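賃貸の募集ページで「初期費用」はどこまで書いてあるか
住環境演習 プロジェクト報告書(最終版、図表は別ファイル)

1. なぜこれをやったか

最初は間取り図の表記ゆれをやる予定だった。中間発表で「それは先行研究が山ほどある」と言われ、変更。時間なし。班のうち二人がちょうど部屋探し中で、見積もりをもらうたびに募集ページと金額が違うと文句を言っていたので、それをそのままテーマにした。

家賃と敷金礼金はどのページにも載っている。問題はそれ以外。鍵交換、室内消毒、保証会社、火災保険、24時間サポート、書類作成費、町会費。ページに金額があるもの、名前だけあるもの、見積もりで初めて出てくるもの。この三段階の差を調べる。借りる側が比較の段階で何を知ることができて、何を知ることができないか。知りたいのはそこ。

なお、仲介手数料そのものの高い安いは扱わない。上限が決まっている話だし、他の班とかぶる。

2. 対象と方法

対象は物件検索サイトNiveroに載っていた単身向け賃貸。大学の最寄り駅とその両隣の駅、1Rと1Kと1DKのみ。9月に収集。重複を除いて797件。重複というのは、同じ部屋を別の仲介会社が出しているもので、これが思ったより多かった。どちらを残すかでもめて、結局、更新日が新しいほうを残した。この判断の影響は6で書く。

項目は事前に16に決めた。敷金、礼金、仲介手数料、保証会社初回、保証会社月額、火災保険、鍵交換、室内消毒、サポート加入費、書類作成費、町会費、退去時清掃(前払い)、エアコン清掃、更新料、更新事務手数料、短期解約違約金。最後の三つは初期費用とはいえないが、募集ページの同じ欄に混ざって出てくるので入れた。分けるべきだったかも。

各項目について次のどれかを付ける。
A 金額または計算方法が書いてある(「賃料の50%」などはAにする)
B 項目名だけあって金額がない(「要」「別途」「実費」など)
C 記載なし

Cが難物。「なし」なのか「書いていないだけ」なのかページからは判断できない。「鍵交換なし」と明記してあればAの0円。何も書いていなければC。

入力は班で分担、集計はSemicoの共有シートを使った。コード付けは二人一組で別々にやり、合わなかったところだけ話し合い。合わないのはほとんどBとCの境目だった。備考欄に「諸費用あり」とだけ書いてあるときにどうするか。結論としてはC。「諸費用」では何の費用かわからないので、項目名があるとは言えない。

3. 結果その1 項目ごとの傾向

細かい数字は別ファイルの表1。ここでは目立ったところだけ。

敷金と礼金はほぼ全部A。検索サイト側に専用の欄があって、空欄だと掲載できないのだと思う(Niveroの掲載規約は会員向けのため未確認)。更新料もだいたい書いてある。専用欄がある項目は書かれるし、ない項目は備考欄まかせになる、というのが全体を通して一番はっきりした傾向。当たり前といえば当たり前。

火災保険はBが多い。「要」の一文字。金額がわからないうえに、自分で選んで入っていいのか指定なのかもわからない。指定かどうかまで書いてあるページはごく少数だった。

保証会社。これは書き方がばらばら。「初回総賃料の50%」の「総賃料」に共益費が入るのか、駐輪場代も入るのか、読んでもわからないものがある。計算方法が書いてあるのでルール上はAにしたが、実際に計算しようとすると止まる。A'のような区分を作るべきだったという意見が班内で出た。再コードする時間がなく断念。

鍵交換と室内消毒は割れた。同じ会社のページでも、物件によって書いてあったりなかったりする。担当者の癖だろうか。

書類作成費はCばかり。ところが後で述べる見積もりでは出てくる。

退去時清掃の前払いは、書いてある場合は金額まできっちり書いてあることが多かった。あとで揉めるからかと思う(推測)。ただし置き場所が契約期間の欄の後ろだったり設備欄の末尾だったりで、見つけにくい。コード付けの見落としもここが一番多かった。人が二人がかりで見落とすものを、部屋を探している人がスマホで見つけられるとは思えない。

短期解約違約金は、礼金ゼロの部屋で書かれている割合が高い。礼金を取らないかわりに早く出られると困る、という事情は理解できる。でも検索結果の一覧では「礼金0」だけが大きく出て、違約金は詳細ページの下のほう。

4. 結果その2 見積もりとの比較

全件の見積もりを取るのは無理。迷惑でもある。そこで班員が実際に入居を検討していた二件だけ、見積書とページを突き合わせた。以下、物件名は管理会社の了解を得て記載。

一件目、Halimという三階建ての1K。ページに書いてあったのは敷金、礼金、保証会社初回、火災保険「要」。見積もりではこれに鍵交換、書類作成費4000円、町会費が加わった。書類作成費について仲介の窓口で聞くと、管理会社に払う分とのこと。ページには一言もなし。断れるかどうかも聞いた。返事は「確認します」で、後日メールで「必須です」と来た。

二件目はBrulineが管理している1DK。こちらは備考欄がとても長い。鍵交換、消毒、サポート、清掃、全部金額付き。見積もりで増えたのは振込手数料くらい。差がほとんどない。読むのは大変だったが、合計を自分で出すことができた。ページで計算した額と見積もりの差は2000円で、内訳は保険のプランの違い。班員が選び直したらその差も消えた。

二件だけなので一般化はできない。けれど、二件の見た目の印象は逆だったことを書いておきたい。検索結果の一覧ではHalimのほうがすっきりしていて安そうに見える。Bruline管理の部屋は備考が長く、費用がたくさん並んでいるので高そうに見える。班員も最初は後者を候補から外していた。初期費用の合計を家賃の何か月分かに直すと、順番は入れ替わった。

正直に書く側が損をする仕組みになっている、というのが班の見方。ただ中間発表の後のコメントで「正直かどうかは動機の話で、表示の量からはわからない」と指摘があった。そのとおりなので、本報告書では「記載量が多い」「記載量が少ない」という言い方に統一する。したつもり。残っていたら見逃してください。

5. 結果その3 窓口での聞き取り

仲介の店舗三か所で短い聞き取り。録音なし、メモのみ。店名は出さない約束。

質問は三つ。備考欄は誰が書いているか。金額を書かない項目があるのはなぜか。借りる人から初期費用の総額を聞かれたらいつ答えるか。

備考欄については三店とも、管理会社から来た募集図面を見て打ち込んでいる、という答え。図面に書いてあることを全部は打たない。字数の制限があるサイトもあるし、複数のサイトに同時に出すので一番短いサイトに合わせてしまう。これは予想外だった。Niveroだけを見ていたら気づかなかった点で、同じ部屋の備考が別サイトでも同じところで切れている例を後から見つけた。

金額を書かない理由。保険は人によって違う、保証会社は審査の結果で料率が変わることがある、鍵はシリンダーの種類で変わる。理由としては納得できるものが多い。でも幅で書くことはできるはず。「鍵交換 シリンダーにより変動」と書くだけでCがBになる。一店は「書くと問い合わせが減る」とはっきり言った。残り二店はその話には乗らず。

総額をいつ答えるか。内見の後、が二店。問い合わせの時点で概算を出す、が一店。概算を出す店は、出したほうが内見の無駄が減るので楽だと言っていた。繁忙期は特に。ここは今後もう少し聞きたいところ。一店の話だけで何か言うのは危ない。

メモの取り方に反省あり。聞き手が一人で、質問しながら書いたので後半の字が読めない。次があれば二人で行く。

6. 限界と反省

・重複の処理。更新日が新しいほうを残したことで、こまめに更新する会社のページに偏ったおそれがある。こまめな会社は備考も長いかもしれない。だとすると本当の状況はこの結果より悪い。捨てたほうのデータを保存していなかったので、確かめられない。これは完全にミス。

・時期。収集は9月だけ。春の繁忙期に同じことをやると違う結果になる可能性が高い。フリーレントのような条件も季節で変わるはず。

・一つのサイトしか見ていない。5で書いたとおり、備考の長さはほかのサイトの字数制限に引っぱられている。サイトを比べる設計にするべきだった。

・Aの中身が広すぎる。「一万円」も「総賃料の50%(総賃料の定義なし)」も同じA。借りる人にとっての意味は全然違う。

・見積もりが二件。少ない。

・班員が実際に部屋を探しながら調べたので、腹が立っている状態でコードを付けていた可能性がある。冗談みたいだけど、入居を決めた後に付け直した分ではCがBに動いた例があった。逆はなし。

7. 提案

大がかりなことは書かない。すぐできそうなものだけ。

サイト側。備考まかせになっている項目に専用の欄を作る。全部でなくていい。鍵交換、保証会社初回、退去時清掃、書類作成費の四つがあればだいぶ違う。欄は「あり(金額)」「あり(金額未定)」「なし」の三択にして、空欄を作れないようにする。そうすればCがなくなる。

それと、一覧画面に「初期費用の記載あり」のような印を出す。記載量が多いページが候補から外されるという4の問題への対策。印が付けば、備考が長いことが不利になりにくい。 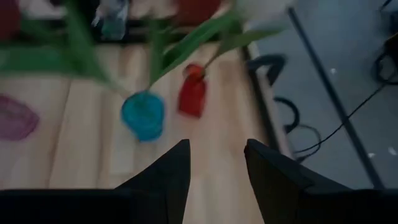
仲介側には、図面にある費用を省かずに打つことをお願いしたい。字数制限のあるサイトに合わせるのが原因なら、優先順位を付けて費用から先に書けばいい。今は「日当たり良好」「スーパー近く」が先に来て、費用が後ろで切れていることがある。順番を変えるだけならお金はかからない。

借りる側。問い合わせの最初のメールで総額の概算を頼む。内見の前でいい。そのときに項目を並べて聞くと返事が具体的になる。班で使った文面は次のとおり。

「契約時に必要な費用の総額と内訳を、概算で構いませんのでお知らせください。鍵交換、消毒、サポート、書類作成費、保険、保証会社の費用について、必須か任意かもあわせてお願いいたします。」

これを送った店からは全部返事が来た。早い店は当日の夕方。金額まで書いてあったのは一部で、残りは「来店時にご説明します」だった。来店時に説明という返事も、それはそれで判断材料にはなる。

大学側にも一つ。学生課で配っている一人暮らしの手引きは家賃の目安しか載っていない。初期費用の項目の一覧を一枚足すだけで役に立つと思う。今回の16項目の表をそのまま渡してもいい。言い回しは直す必要あり。

8. 班の作業の記録

収集に予定の倍の時間がかかった。原因は備考欄のコピーで改行が消えること。途中からスクリーンショットも一緒に残すことにして、見落としの確認が楽になった。最初からやればよかった。

Semicoのシートは同時に編集すると行がずれることがあり、一度、半日分のコードが別の部屋の行に入った。復元できたが冷や汗。以後は担当ごとにシートを分けて、最後に物件番号で結合。物件番号を文字列にしておくこと。数値にすると先頭のゼロが消えます(消えた)。

発表資料の図は色を減らした。最初の版は項目ごとに色を変えていて、後ろの席から区別がつかないと言われた。A、B、Cの三色だけにしたら質問の数が増えた。

聞き取りの依頼は、メールより直接行くほうが早かった。平日の午後二時台が空いている。お昼と夕方は避ける。名刺がないので学生証のコピーと質問紙を先に渡した。断られた店もあるけれど、みなさん丁寧だった。

9. 残った課題

更新料と更新事務手数料の関係。両方取るところ、片方だけのところがあり、名前が違うだけで中身が同じ可能性がある。今回は別々に数えてしまった。

町会費。任意のはずのものが家賃と一緒に毎月引かれる形になっている例があった。これは初期費用のテーマからは外れるが、調べるとおもしろそう。来年度の班がやるならデータは渡せます。

サポート加入費の中身。鍵をなくしたときや水漏れの夜間対応など、書いてあることは会社ごとに似ているのに金額の差が大きい。使った人の声を集めないと何とも言えない。アンケートの下書きまで作ったところで時間切れ。

付録1 コード付けの手引き(最終版)
付録2 項目別集計表
付録3 聞き取りの質問紙
付録1は共有フォルダの「てびき_最終_2」のほうが新しいでです。「最終_3」は途中で止めた版なので使わないこと。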